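3.2 Small-item storage at the work surface

The second part of the survey dealt with items too small to be shelved and too often used to be put away. In the 64 households of the Petersen sample these were chiefly clips, short lengths of cord, loose fittings, spare caps, and opened bags of fasteners. We refer to them together as residual items. The category follows the Godach inventory form, with one change: the Godach form assigns a clip to the room where it is used, while we assign it to the surface where it was found at the time of the visit. The change matters for combined kitchen and laundry rooms, where the use of an object and its resting place often belong to different tasks.

Each household was visited twice, once in the morning and once after 6 p.m. At each visit the counter, the top of any appliance, and the floor strip directly in front of the appliances were recorded separately. Objects inside closed cabinets were not recorded. Residents were asked beforehand not to tidy the room, and visits at which the counter had clearly been cleared were repeated in June. Repeat visits replaced the original record and were not averaged with it.

Three surface types were distinguished. An open surface has no edge or recess that would keep an object in place. A bounded surface has a raised rim on at least one side. A recessed surface is let into the counter and is enclosed on all sides. Loose trays standing on a counter were coded as bounded, even where the tray was deep, as they can be carried away with their contents. This rule caused some disagreement between the two coders in the first weeks, mostly over trays set in cutouts without being fixed. The final rule treats any tray that sits below the level of the counter as recessed.

Residual items stayed longest on recessed surfaces. An item was counted as staying if the same object was found on the same surface at both visits, without regard to its exact position. On open surfaces most residual items had moved by the evening visit, usually to a bounded surface nearby. Movement out of a recess was less common and tended to involve the whole contents at once, as when a resident emptied the tray to wipe it. The Brunus study reported a similar pattern for entryway furniture, although its surfaces were smaller and its items were mainly keys and coins.

The distance between the counter and the nearest appliance had less effect than expected. In combined rooms the floor strip collected bottles, jugs, and cleaning tools, but few residual items. Cleaning supplies and residual items therefore form two separate groups in our records even where they lie within arm's reach of each other. The layout in Figure 2 is one such case. 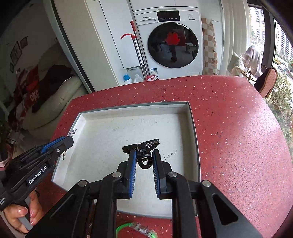
Figure 2. Recessed tray in a speckled red counter, with a washing machine beyond.

Repaired clips raised a coding question of their own. The Arine typology sorts clips by jaw width and spring type and has no entry for parts added later. We found this too narrow for household use, where a clip may be altered to suit a task and then kept apart from unaltered ones. The clip in Figure 2 has clear tape wrapped around part of its jaws and was entered as a modified item for that reason, while its metal spring and the loop at the base would place it with ordinary spring clips under the older scheme. Marks on the storage surface itself, such as the faint handwriting on the floor of the same tray, were noted in a free-text field and left out of the analysis.

Modified items were entered once, under their modified form, and the original type was kept as a secondary code. Where the coders could not agree whether a part had been added by a resident or supplied by the maker, the item was left in its original type. The secondary code was not used in the comparison of surfaces but is needed for the replacement estimates in Section 4, which depend on the number of unaltered items available in each room.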